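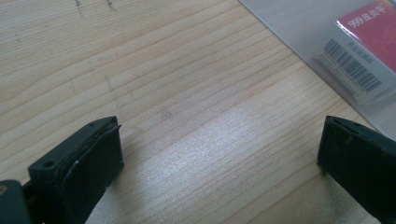 Episode 794, fingers open, before the approach.

Wumpini Aidoo held the tool at the start height and waited for the tone. The start height was a hand's width above the wood. The tone came, the jaws were open, and she moved toward the bag.

The task sheet read: grasp bagged item, lift, place in tray, release. The item was a small white and red box in a translucent plastic bag. The box was rigid and gave the pads something to close on. The bag slid over the box, and the pads often closed on film alone. When that happened the box hung low and swung, and the episode was marked as a partial.

She closed on the box. She lifted, crossed to the tray, released, and pressed the pedal. Episode 794 had taken eleven seconds.

"Your left pad is lifting," Fiifi Annan said. He was at the review station with the playback at half speed.

"It was lifting yesterday."

"It's lifting more. The top layer."

She turned the tool over. The pad was a stack of thin sheets, and the uppermost edge had come away from the block. She pushed it down with her thumb. It came up again.

"Does it change the grasp?" she asked.

"It changes the picture of the grasp. If we swap it now, everything after this looks different from everything before."

"And if we leave it?"

"Then it keeps changing a little at a time."

The contract with Furkance specified 2,035 accepted demonstrations for the bagged goods set. It did not specify the condition of the pads. Annan wrote a message to Cosimo Dal Bello, who had drafted the contract, and Wumpini went on working while they waited. She did 795 through 803. In 799 she caught only film and marked it herself.

Dal Bello called at 2:40. He asked whether the policy trained on the first batch had been run on the arm yet.

"This morning," Annan said. "Kgomotso ran it at Dretuditz."

"And?"

"It grasps. It also stops."

"Stops where?"

"Above the item. It comes down, it stops for most of a second, then it closes."

There was a gap on the line. Wumpini set the tool in its cradle.

"That's me," she said.

Annan turned around.

"I stop there. I look at where the bag is folded and pick the side with less film. Then I close."

He scrubbed back through 794 and found it: the fingers low over the wood on either side of the bag, no motion, twenty-six video samples long. He opened 612 and found it there. He opened 95, from her second day, when she was slower at everything. The stop was longer, and she had tilted the tool a few degrees to the left before closing.

"It does the tilt too," he said. "Kgomotso logged it as a calibration error. She spent an hour on the wrist."

"Can you take it out?" Dal Bello asked.

"We can trim the samples with no motion. Then it closes without the stop."

"Does it choose the side?"

"I don't know what it does in the stop," Annan said. "I know how long it lasts."

Dal Bello said to leave the recordings as they were and to replace the pad at the end of the shift, with a note in the log giving the episode number. Then he hung up.

Wumpini picked up the tool. She moved the bag to the next position on the placement sheet, and the film settled over the box with one long fold toward the near side. She went back to the start height.

The tone came. She went down, and knew exactly when she had stopped, and could not make the stop any shorter without closing on the fold. She went in from the far side. The box came up level.

"Accepted," Annan said. "Twenty-nine samples."

"Don't read them out to me."

"All right."

She placed it in the tray, released, and pressed the pedal.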